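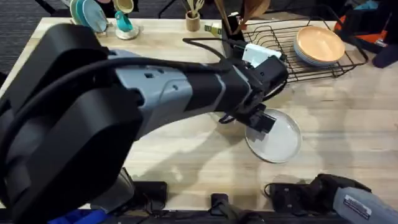
Glass plates: front of the rack or back?

crisanto_c
Three house moves and we still argue about this. I say glass goes in last, where I can see it.

Premum43
Back. Glass at the front gets elbowed.

sirkonura
Wire racks are fine with either. Wooden spoons belong in the caddy, though.
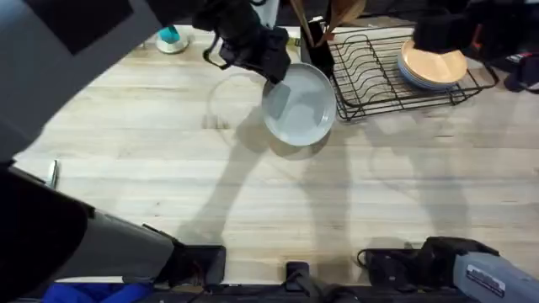

Premum43
Stacking is the real crime. Plates need a slot each. A peach one on top of paler ones is a pile with a fence round it.

crisanto_c
It's a tidy pile.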